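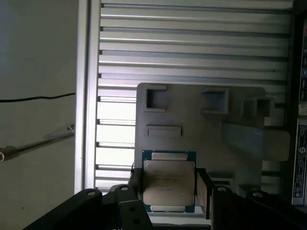 Tracey Wainwright has put together office computers for 22 years, and the processor is still the part she slows down for. "The rest of it forgives you," she says. "A bent pin doesn't."

She works with the tower on its side. Memory can go in early or late, she says, but she wants a clear view of the socket and the lever up before the chip comes anywhere near it.
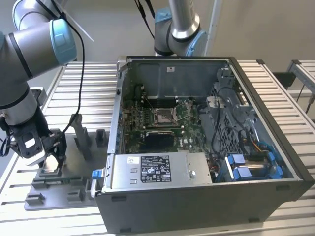

A tower on its side at Larau, with the processor socket empty.

Larau took an order for 400 machines in June. Wainwright kept the returns log – 234 entries so far, most of them cables. "People blame the chip first. I check the power leads."

She holds a processor by its edges and tells new hires to do the same. Trevor Hartley, who trained under her, remembers being sent back to try again. "She made me read the corner mark out loud," he says. "I still do it."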